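Skaltonero Hardwax Floor Oil, Satin

Item 2174
Size: 2000 ml can
Price: $117
In stock at Driltside, ships by ground only

I put off carrying a floor oil for years. Every one I tried smelled like a garage or left the boards looking like they'd been dipped in syrup, and I figured if I wouldn't use it at home I had no business selling it to you. Then a can of Skaltonero came in with a load of trim paint, I tried it on the back hallway, and I ended up doing the whole downstairs (over two very long evenings, on my knees, with the radio on). I've been selling it ever since and I still get a little excited when a pallet shows up!

It's a satin finish, so you get a soft glow under a lamp and no mirror shine. The oil goes into the wood and the wax stays near the top. On oak it warms things up a bit. On walnut it goes properly dark, so do a test patch inside a closet first. Pine drinks it like crazy and you'll want to buy more than you think.

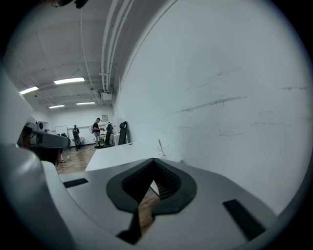

Brown wooden floor, overhead light.

How I put it on

Sand first, and vacuum twice. Then go over the boards with a barely damp cloth and let them dry. Stir the can slowly from the bottom, don't shake it. Pour a puddle no bigger than a saucer and spread it with the Makowska pad (sold separately, white side down) in the direction of the grain. Thin, thin, thin! If it looks wet after you've gone over it, you've used too much – wipe it back with a clean rag before it gets tacky.

Two coats is the job. Leave the first one overnight with a window open. Second coat the next day, even thinner than the first. Socks only for a couple of days after that, and I'd keep rugs off for two weeks.

One serious thing in the middle of all this. Oily rags can heat up and catch fire on their own. Lay them flat outside to dry or put them in a lidded metal can full of water. Please don't ball them up and toss them in the kitchen trash.

Where it works

Bedrooms, living rooms, halls, stairs. I like it a lot in a home office, where the floor takes more of a beating than people expect. Chair casters are murder on any finish, so if you've got hard plastic wheels, swap them for soft ones or put down a mat. The nice part with an oil is that you can sand a worn patch by hand, rub in a spoonful, and it blends. With the old poly floor I had, one bad scratch meant doing the entire room.
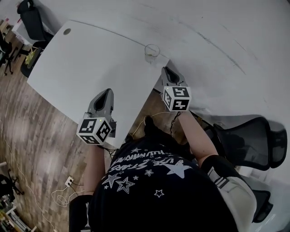
A customer wrote to say the patch repair under her desk chair blended in fine, but it took three days to lose the smell with the heat on low, and she wished the can had warned her about that. Fair point! Cool rooms do slow it down. I had a much easier time in August than I would now.

Keeping it up

Sweep, then mop with a well-wrung mop and a capful of Plirketti wood soap. Skip vinegar and skip the steam mop. A light refresher coat in the busy spots when they start to look dull is plenty.

Not for decks, shower rooms or laminate. It also won't stick over old varnish, so that has to come off first.

Returns on unopened cans only. Opened ones I can't take back, sorry – but email me before you pour if you're stuck on a color question.

Page updated December 2020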